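New house rules for two-armed robot work come into use at Drelunden

After a long winter of drafts, redrafts and a good many cups of tea, our house rules for working with two-armed robots are finished, and they come into use across all the Drelunden benches in May. Many of you will have seen earlier versions pinned up by the kettle, and a fair few of you wrote on them (thank you, and yes, we did read the comments in green ink). The final text runs to 11 pages, down from a first draft that was very much longer and that even its authors had stopped enjoying.

Leonora Castillo began the work last year, when she noticed that each bench had its own habits for starting up, pausing and finishing a session. None of them was careless, but a person who learned the job at one bench and then moved to another had to learn a good part of it again, and the session notes were so different from each other that comparing them took whole afternoons. She and Takeshi Koyama sat in on sessions at every bench, read back through 753 session notes, and wrote down what people were already doing well. Most of the rules come straight from that list, so we hope they will feel familiar.

The section that took the most talking over, by a long way, is the one on handovers, where one arm passes a small item to the other. Under the new rules a handover is done at low speed, well clear of the tabletop, and the giving gripper doesn't open until the receiving one has closed and the operator has had a proper look. Should the item slip, both arms are stopped before anybody reaches in for it, however small it is and however close to the edge it has rolled. Takeshi was very firm on this last part and would like it known that he is still very firm on it!
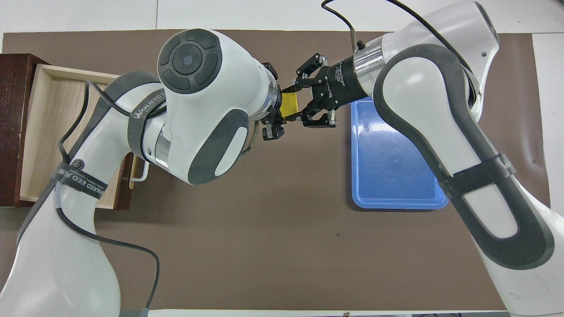 Shared Workspace Safety Team, Drelunden

Cables come next, and here we owe a good deal to Alfie Lockwood, who came over from the Bastell workshop to help us and stayed rather longer than he had planned. A cable that runs along the outside of an arm has to be fastened so that it follows the arm through its whole reach without pulling tight and without hanging in a loop that could catch on a drawer, a tray or a sleeve. Straps are checked by hand at the start of each session, and again whenever an arm has been moved to a new position on the bench. Alfie's own suggestion, now written in, is that the check be done with the arms stopped at the far end of their reach as well as at rest, as a strap that looks perfectly snug in one position can be a different matter in another.

There is also a short section on setting out the bench. Trays and small cabinets go on the mat and stay on it, drawers that are meant to be open are opened before the arms are switched on, and anything that plays no part in the task goes back on the shelf. Mugs have a section of their own, which is one sentence long and which you can probably guess.

The part we expect most questions about is the session note. There is now a single form for everybody, called Dimance after the old filing system some of you will remember with mixed feelings. It asks for 5 things: the operator, the task, the speed setting, any stops, and anything the next person ought to know. Beverley Bainbridge tried it out with the evening group and reports that it can be filled in standing up, before coats are on, which was more or less what we were hoping for. Please do put down the small stops as well as the big ones. A stop is never held against anyone, and the little ones are often the most useful to read about afterwards.

Neville Horrocks has been running the introduction sessions in the Jarman room, and more than 59 people have been through one so far, including several from the office upstairs who don't work with the arms at all but pass by the benches every day and wanted to know what the lights meant. Neville is always glad of company, so if you haven't been yet, put your name on the sheet outside the door. Sessions start at 10.15 in the morning and are usually done by lunch, though if the group is a talkative one they have been known to drift.

Printed copies will be kept at each bench in a yellow folder, and the older sheets should be taken down so that we don't have two versions on the wall. The rules will be looked at again after the summer. Leonora is already collecting notes for that, and would be happy to hear from anyone who finds a passage that is unclear, or out of step with how the work goes at their own bench. Leave them in her tray or catch her at tea.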